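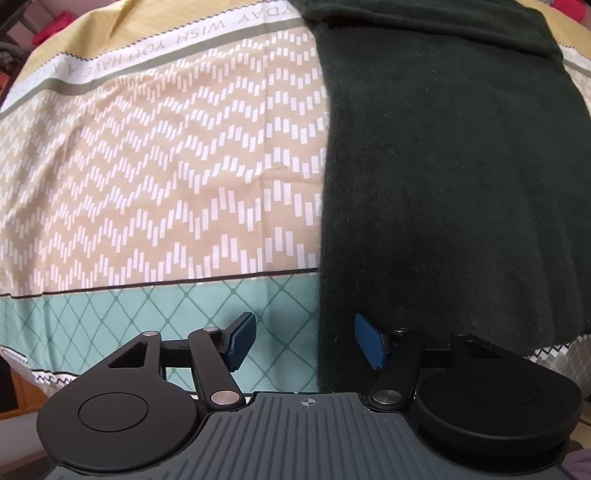
What does a fleece blanket do on a bed that a comforter can't? It fills the gap - those in-between weeks when a sheet alone is too little and anything stuffed is too much, and it goes through an ordinary wash and comes out ready to use again the same evening.

I came to fleece late. For years I thought of it as the stuff of stadium seats and dog baskets, something you kept in the trunk of the car with the jumper cables. Then one May the heat in my building went off for the season, the nights stayed chilly, and I pulled a fleece throw off the back of a chair and slept under it until the middle of June. I haven't put a comforter on the bed in spring since!

The look of it has grown on me too. A dark green fleece over a patterned sheet, with some teal in the pattern, is a combination I would never have picked from a catalog page, and I love it. The green calms the sheet down. The sheet keeps the green from looking like a camp bunk. Fleece has no shine to it, so a dark color stays dark from every side of the bed, and any print next to it seems to wake up a little.

Obinna Lawal has been selling bedding at Villanueva, a long narrow shop with shelves to the ceiling, for most of his working life, and he gets as excited about this as I do. I asked him how to match a plain blanket to a busy sheet, and he walked me straight past the whites and creams.

"People take the palest thing in the pattern because it feels safe," he told me. "Go to the other end. Find the deepest color that can sit beside it, even if it isn't in the print at all. Then put it on the bed and leave the room for an hour. You can't judge it while you're standing there holding the corner."

He also wants you to touch everything. Fleece on a shelf is always soft, so he has customers rub a fold of it between finger and thumb and then look at the surface to see if the nap has started to clump. He keeps a well-washed sample of the Brirkar throw under the counter for comparison, and it has held up beautifully - a bit flatter than new, still thick at the hem.

Size is where most of us go wrong. A throw made for a couch will cover your legs or your shoulders, and you'll spend the night choosing. For sleeping, buy the size up from your mattress. The extra hangs down the sides and stays put when you roll over, and if two people share the bed it saves a fair amount of tugging at four in the morning.

Washing is simple, with a few habits worth picking up. Cool water, a little detergent, no fabric softener. Wash it apart from towels, or you'll be picking lint out of dark green until the next laundry day. Skip the hot dryer as well. I hang mine over the shower rail overnight and give it one good shake in the morning, which lifts the nap better than any brush I've tried.

Making the bed takes no time at all. Smooth the sheet first, right out to the corners, and throw the blanket from the foot of the bed so it lands with some air under it. Fleece grips cotton, so dragging it across pulls the sheet along with it and you end up starting over. Some mornings I fold it in thirds across the foot. Other mornings it stays in a heap and I go to work.

When the real heat arrives, mine goes into a Tellus cotton bag on the closet shelf, folded loosely. Lawal rolls his. We argued about that for longer than I'd like to admit, and he still rolls it, and I still fold mine. He did talk me into a second blanket before I left, a rust-colored one, for the striped sheets I had nearly given away.

More from Home & Rest

Flannel, percale, jersey: a winter of changing sheets
The Plolleo pillow, six months in
Where to keep the spare bedding in a one-closet apartment
Mending a blanket hem by hand
Letters: your oldest quilts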